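Open day at a robot firm – what do they show you?

Posted February 9, 2020 by mossbank11

Got two places for the Keskinen open day, me and my son. Programme says "household tasks, bedroom area" and then nothing else. Is it proper robots doing things or people stood about with slides? He's mad on anything with an arm on it. Also can you ask to have a go?

Radex
Went last July. Bedroom area was the best bit for me. A bed made up with a green sheet, blue cloth on it, hand-held grippers one each side. Slow work, folding. Expect to stand a while. They talk you through it and take questions at the end of each round, so get near the front if your lad is small.

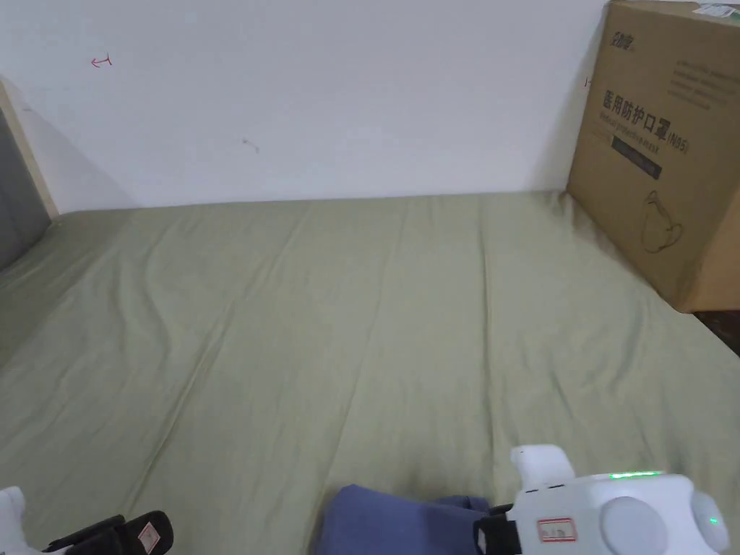 Cloth is the hard part, they said – a cup stays the same shape, a shirt doesnt. I asked how many folds they record before a machine can copy one and the chap said 3469 so far, for that one task. Having a go: yes when we went, but only the last half hour and the queue was long. Put your name down when you arrive.

Sultard
went to a diferent one, it was all slides. bring a sandwich

Zistora
Agree with Radex mostly. Grippers are heavier than you'd think, my wrists ached after. Parking is at the back, not the front gate like the letter says. Ring them first if you need the lift – it was out when I went and the bedroom area is upstairs.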